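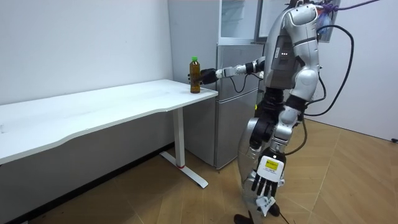
How long do you steep cold brew tea? Overnight in the fridge, 12 hours if you can stand to wait, and I pull the leaves out before I do anything else in the morning.

I got into this last summer when our kitchen was too hot to boil a kettle in. My first batches were awful! I used way too many leaves (more must be better, right?) and ended up with a pitcher of something that tasted like a wet fence. Now I put 12 grams in a big jar of cold water and leave it alone. The leaves are a black tea called Jonine that I buy from a little shop in Hesberg, and they cost me 847 cents a bag – yes, I paid the whole thing in coins once, and no, they weren't thrilled.

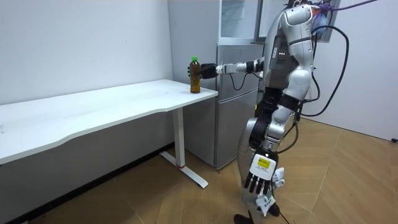 Sugar is where I keep changing my mind. I used to stir in a spoonful at the end and it just sat on the bottom, so now I make a quick syrup and add it a splash at a time. Color helps me judge the strength before I start sweetening. I like that amber-brown you see in the bottle with the green cap, and if mine comes out much darker I top it up with cold water and taste it again.

Lemon goes in the glass, never in the jar. I left slices in overnight once and the whole batch turned bitter on me. Mint is fine, though, and so is a bit of peach if you have one going soft. I've got a jar in the fridge right now with both, and I'm trying very hard to leave it until breakfast.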